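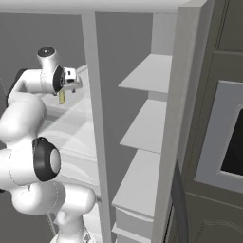

Section 4: Commissioning the Compost Tumbler and First Fill

4.1 Before you begin

These instructions apply to the Mornia twin-chamber compost tumbler in the Grundgate range. The drum must already be mounted on its stand as set out in Section 3, with all fixings tightened. Read the whole of this section before adding any material.

The tumbler should stand on level ground, preferably bare soil or gravel, with clear space on all sides for the drum to turn. A position with morning sun and afternoon shade is suitable for most gardens. Full sun throughout the day will dry the contents in summer, while a site against a north-facing wall will slow the process considerably between autumn and May.

Caution: Do not site the tumbler on decking. Liquid draining from the drum will stain timber, and the loaded weight may exceed what the boards can bear.

4.2 Checking the drum

1. Release the locking pin on the right-hand side of the stand.
2. Turn the empty drum slowly through one full rotation. It should move freely, without scraping.
3. If the drum catches, slacken the bearing plates by a quarter turn, centre the axle and tighten again.
4. Slide both doors fully open and closed. A stiff door may be eased with a little candle wax along the runner. Do not use oil.
5. Refit the locking pin.

4.3 First fill

Fill one chamber only. The second remains empty until the first is full and has been left to mature.

1. Turn the drum until the door marked A is uppermost and insert the locking pin.
2. Add a layer of coarse brown material, such as torn cardboard, straw or small twigs, to a depth of a hand's width.
3. Add kitchen peelings, grass clippings or other green material on top, using 2 parts brown to one part green by volume.
4. Sprinkle in one scoop of the Coteck starter supplied. Finished compost or good garden soil may be used instead.
5. Water lightly with a fine rose. The contents should feel like a wrung-out sponge.
6. Close the door, remove the pin and turn the drum 4 times.
7. Refit the pin.

Note: Grass clippings added in quantity will mat together and turn sour. Mix them with cardboard before they go into the drum.

Caution: Never fill a chamber beyond the moulded line inside the door. An overfilled drum is difficult to turn and may swing back suddenly when released. Keep children clear of the stand while the pin is out.

4.4 Routine turning

Turn the drum every second or third day. Choosing a regular day, for instance every Tuesday, for checking moisture and drainage is helpful where several people share the tumbler. Under favourable conditions the first batch will be ready after around 11 weeks – longer if it was started in cold weather.

Material which smells of ammonia requires more brown matter. Material which is dry and unchanged requires water and additional greens.

4.5 Charcoal and ash

Crushed horticultural charcoal may be added in small amounts. Wood ash should be used sparingly, and coal ash must not be used at all. Ash of any kind must be completely cold before it is placed in the drum.

4.6 Spare parts

Replacement doors, pins and bearing plates are available from Spahić Garden Supply. Please quote part group 890 and state which chamber the door is for. Written enquiries about this section of the manual should be addressed to Bo-ram Ma, Technical Publications.

Continue to Section 5 for emptying and winter storage.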